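Homemade cleansing balm – beeswax or no beeswax?
Bunside Beauty Board > Skin Care > Make Your Own

kavithapai
August 24, 2022
Hi all! I finally took the plunge and made a cleansing balm from scratch, and I'm hooked. Sunflower oil, a little shea butter, beeswax pellets and an emulsifier so it rinses off. It took off my waterproof mascara in one go and my face felt lovely after, no tightness at all!!

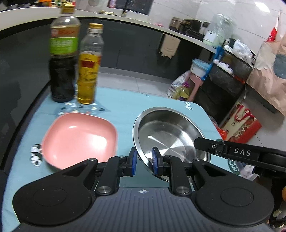
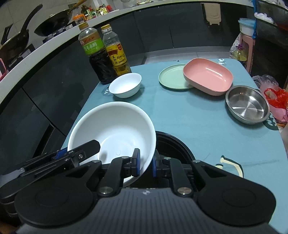
Bowls: stainless steel in the first, white in the second.

My problem is texture. The first batch set like a candle and I had to dig it out with a spoon handle. The second one (less wax) is gorgeous in the morning and soup by the afternoon. Where's the middle? And does anyone skip the beeswax completely?

elspeth_p
Oh I love this thread already! I've been making balm for four years and I gave up beeswax after the first one. Try cetyl alcohol. It sounds awful for skin but it's a fatty alcohol, so it isn't drying like the other kind. You get a soft, sherbet sort of texture and it melts the second you touch it.

muralik
Going to disagree with Elspeth here (sorry!). Cetyl alcohol balms go draggy on me, and I find they leave a film around the eyes. Beeswax is fine if you keep it low. Mine is a 400 gram batch and I cut the wax down a little at a time until I liked it. Keep notes. My notebook is a disaster but it has saved me so many times.

elspeth_p
Film around the eyes is your emulsifier, Murali, not the cetyl. Are you still using that one from Flumach?

muralik
I am, and I like it!

elspeth_p
Well there you go :)

gopi_v
Does the emulsifier matter that much? I've only ever done plain oil and a warm washcloth, and my skin has never been happier.

kavithapai
Gopi, I did that for ages too. It works, but I was going through so many washcloths. With the emulsifier it turns milky when you add water and just goes. Very satisfying!

vasanthi.pai
Kavitha's sister here, I got the candle batch. It's a fantastic cuticle balm. Please make more of your mistakes.

On the melting, I'd look at the shea before the wax. Mine went grainy every time until I started cooling it fast. I put the jars straight in the fridge and it came out like silk. The Pillberg shea is the smoothest I've tried so far, but the plain one from Parry is nearly as good and smells less nutty.

gopi_v
Fridge made mine crack down the middle. I leave it on the counter and stir until it thickens – slower, but no crack.

muralik
Same as Gopi, stirring all the way. There was a long argument on here about this, post 2610 in the lip balm thread if you want to read people getting very worked up over shea butter.

kavithapai
I just read the whole thing, what a ride! OK, plan for September: one batch with low beeswax, one with cetyl, both from the same oils, half in the fridge and half stirred. Elspeth, how much cetyl would you start with?

elspeth_p
Start with the same weight as the wax in your soupy batch and go up from there. And write down which jar is which, I've mixed mine up more than once!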